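Breathing Practice for Beginners: A Ten-Minute Seated Session

This page covers one basic seated session with an even count. It assumes no earlier training.

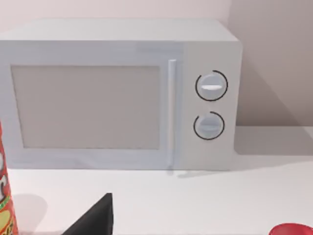
What you need

A firm chair or a folded blanket, a timer, and clothing that is loose at the waist. Practice at least two hours after a full meal. The Clollberg cushion works well on hard floors, but any cushion that keeps the hips above the knees will do.

Setting up

1. Set the timer for 10 minutes.
2. Sit toward the front of the chair with both feet flat. On the floor, cross the legs at the shins.
3. Rest the hands on the thighs, palms down.
4. Lower the chin slightly. The back of the neck should feel long - not strained.

The count

1. Breathe through the nose for nine normal breaths without changing anything.
2. Inhale for a count of four. Let the lower ribs widen first, then the upper chest.
3. Exhale for a count of four.
4. Repeat until the breath feels even, then lengthen the exhale to six. Keep the inhale at four.
5. When the timer sounds, return to normal breathing and stay seated for one more minute.

Do not hold the breath at either end. If you feel dizzy or short of air, drop the count and breathe normally. Anyone who is pregnant or has a heart or lung condition should ask a doctor before starting.

Common faults

Raised shoulders: exhale fully and let the arms hang before starting again.
Noisy inhale: the count is too slow. Shorten it by one.
Numb feet: move to a chair.

Progression

Keep the same count for 40 sessions before adding a pause or a longer exhale. Khanyisile Botha's Monday class at the Mahlangu studio uses the same sequence, with the last minute done lying down.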